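3. Las piezas, el tablero y la mesa
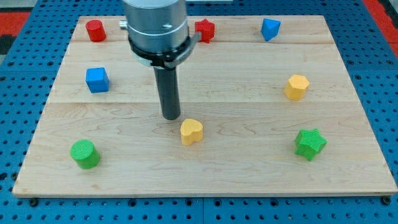
Figura 3. Tablero de arce con ocho bloques de colores sobre la mesa perforada azul.

3.1. Por qué bloques de juguete

Voy a contar primero lo de los bloques, que es lo que más me preguntan cuando enseño este trabajo. Yo quería estudiar cómo describimos con palabras el sitio que ocupa una cosa entre otras cosas («el rojo del fondo», «la estrella, a la derecha de no sé qué»), y para eso necesitaba objetos que cualquiera supiera nombrar sin pensárselo dos veces. Probé con piezas de ferretería y fue un desastre precioso: la mitad de la gente no sabía cómo llamar a una abrazadera y la otra mitad se ponía a discutir conmigo. Con un corazón o una estrella eso no pasa. Uno lo ve, lo dice y ya está, y entonces queda sitio para lo que a mí me interesaba, que es la parte de la frase donde se dice dónde.

Los bloques son de la serie Grustby, un surtido infantil pequeño, y la selección la hice yo a mano en la mesa de la cocina. En la figura 3 se ven, entre otros, un cilindro rojo, una estrella roja de cinco puntas, un prisma triangular azul y un corazón amarillo. Que el cilindro y la estrella compartan color es a propósito. Si cada pieza tuviera el suyo, la gente diría «el rojo» y se acabó la conversación (me ocurrió en el primer piloto, las transcripciones daban risa de lo cortas que eran). En cuanto hay dos rojos en la fila de atrás aparecen las formas, aparecen los vecinos, aparece el «no, ese no, el otro», ¡y ahí es donde empieza lo bueno!

3.2. El tablero

El tablero es de arce claro, de tablas unidas, y me lo prepararon en Zariņš, un taller de carpintería que hace sobre todo encimeras. Pedí que no lo barnizaran con brillo. La veta apenas se nota, unas ondas marrones muy tenues, y eso me venía de maravilla para que los colores de las piezas destacaran sin pelearse con el fondo.

Con lo que no contaba era con las juntas. Hay una cerca del borde de atrás y otra que cruza el tablero por el medio, las dos de lado a lado, y yo las di por invisibles hasta que me puse a leer descripciones. Pues no lo eran para todo el mundo. En 22 de las 300 descripciones recogidas alguien usa una junta como si fuera una calle: «pasada la raya», «justo en la línea», «más acá de la rayita». Pensé en lijarlas, en taparlas con masilla, en pedir otro tablero, y al final las dejé, porque me parece que dicen algo bastante bonito sobre lo poco que necesitamos para inventarnos un mapa. En el análisis van como categoría aparte y no se mezclan con las referencias al borde.

La mesa de debajo es metálica, azul y perforada, de Kidberg. La elegí por firme y por nada más, aunque reconozco que el contraste entre el azul y la madera ayuda muchísimo a ver dónde acaba el tablero. Los agujeros no los mencionó casi nadie. Una persona, eso sí, intentó contarlos para situar una pieza y tardó tanto que tuve que alargar la sesión.

3.3. Cómo se reparten las piezas

Preparé 6 disposiciones distintas y cada participante describió 4, en orden cambiado. Nada de filas perfectas ni de círculos, que ya los había probado y la gente los resolvía contando («la tercera», «la quinta»). Prefiero las piezas desperdigadas, con algún hueco grande y alguna pareja más junta, que es como quedan las cosas en una mesa de verdad cuando alguien se levanta a por café. Para colocarlas usé una plantilla de papel de Erkuner con las posiciones marcadas, que luego se retira deslizándola por debajo. Hay que hacerlo despacio. El cilindro, de pie, es el que más fácilmente se cae, y más de una vez me tocó volver a empezar con la plantilla ya medio fuera.

También cuidé la orientación, y de esto no me arrepiento nada. El prisma azul, por ejemplo, está girado con una esquina hacia delante, de modo que la luz le saca dos azules distintos en las caras inclinadas. Varias personas lo llamaron «el tejadito» y otras «la pirámide», y acepté los dos nombres en la codificación siempre que el resto de la frase dejara claro de qué pieza hablaban. La estrella se apoya en su base y no dio ningún problema. El corazón dio uno, pequeño y muy simpático: hubo quien lo trataba como si tuviera cara y decía que miraba hacia un lado o hacia otro, y entonces «a la derecha del corazón» podía significar dos cosas opuestas. Esos casos los revisé uno por uno con el audio delante y los retomo en la sección 5, junto con los demás ejemplos de perspectiva dudosa.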